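The price of a bucket of soap base

24 December 2021

I promised my sister I would stop talking about resin at the dinner table, so you lovely people are getting it instead, on Christmas Eve, with a pot of tea going and the dog asleep on my feet.

For those who are new, I buy packaging and raw materials for a small maker of hand soap and household cleaners. Bottles, caps, pumps, drums of surfactant, the cardboard everything goes out in. It was a quiet sort of job for a very long time, and then it stopped being quiet.

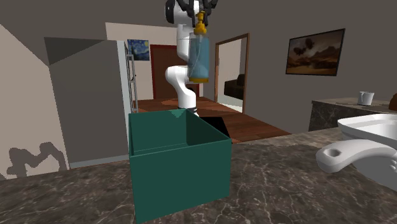
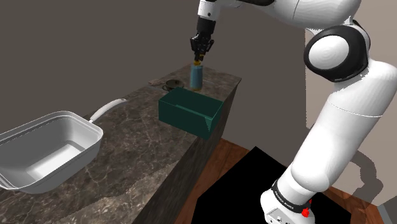

Doina Papadopoulos wrote to me after the November post to say that I was being far too gentle with the suppliers. Her view is that the resin producers enjoyed a very good year, that the converters passed along every increase the same afternoon they heard of it, and that I should be asking how quickly they pass along a decrease. She buys film and liners, so she sees a different corner of this than I do, and she says her last three increases came through in a matter of days and her one decrease took until the following quarter, and even then she had to ask for it twice.

Well, Doina, I've been chewing on that for weeks, and I think you're mostly right. I went back through my own folder of letters (I print them, yes, I'm that person) and the pattern is there if you lay them out on the floor in order. Up arrives with a date on it. Down arrives with a phrase like "we continue to monitor the situation," and then you have to go and knock on the door.

What I'd say in their defense, a little, is that polyethylene is only a part of what I pay for in a bottle. There's the color, the electricity for the blow molding machine, the wages, the carton, the pallet, the truck. Our bottles come from Moltuneo, and when I finally sat down with their sales manager and asked her to split the price out for me, she gave me resin at 51 percent. I'd been carrying a much bigger number in my head all year and getting cross about it on long drives. So when resin drops and my bottle doesn't drop with it, some of that is the other half of the price going the wrong way. Some of it is also what Doina says it is. I can believe both before breakfast.

Now, the soap side, which I've neglected on here and which has been the real headache. Most of our liquid base is a surfactant that begins its life as palm kernel oil, and the oil has been dear all autumn. We take it from Kovačević in 50 gallon drums, and have done since before I started, and they've always been straight with me. But in November they moved us from a quarterly price to a monthly one, and I'll confess I sulked. A quarterly price lets me tell the people upstairs what a bottle of hand soap is going to cost to make, and then go and do something else with my time. A monthly price means I'm forever knocking on somebody's office door with a new spreadsheet and an apologetic face.

I did look elsewhere. Oletti quoted me a nicer price for the same active content, on paper, with a lead time of 28 days against the two weeks I'm used to. I nearly took it. Then I worked out how much extra I'd have to keep in the back to cover the wait, and where on earth I would put it, and the savings got a good deal smaller. Freight wasn't in the quote either, which I only spotted on my second reading. Please read your quotes twice! I've been doing this for years and I still go straight to the number in bold.

Pumps deserve a post of their own and will probably get one. A flat screw cap is one piece of plastic and you can buy it from nearly anyone. A pump has a spring and a little ball and a dip tube that has to be cut to the right length for your bottle, and there are far fewer people making them, and the whole world seemed to want one at once last year. We've had Stitent pumps on order since the summer and they've been coming in dribs and drabs, usually a pallet short of what the paperwork says. At one point we had 400 cartons of filled hand soap sitting with travel caps on, waiting, and our warehouse manager had stopped saying good morning to me. They've all gone out now. He has thawed a bit. I brought in a lemon cake, which I think did more than the pumps.

So what am I doing for the new year? I've asked Moltuneo to tie the resin part of our bottle price to a published index, up and down, reviewed every month on the same day. They haven't said yes. They haven't said no either, and the sales manager did ask which index I had in mind, so I'm hopeful. With Kovačević I'm going to live with the monthly price through spring and see how it feels when the oil comes off a bit, if it comes off. And I'm going to keep a second pump approved, even if I hardly buy from them, because testing a new one took us most of the fall and I'd rather not do that again in a panic.

If any of you have got an index clause past a bottle supplier, I'd dearly love to know how you worded it, and whether you put a floor in. Doina, that includes you. I know you have one.

The tea's gone cold and there's a ham to see to. Merry Christmas to those of you who keep it, and I'll be back in January with the pump post, unless the caps do something silly first.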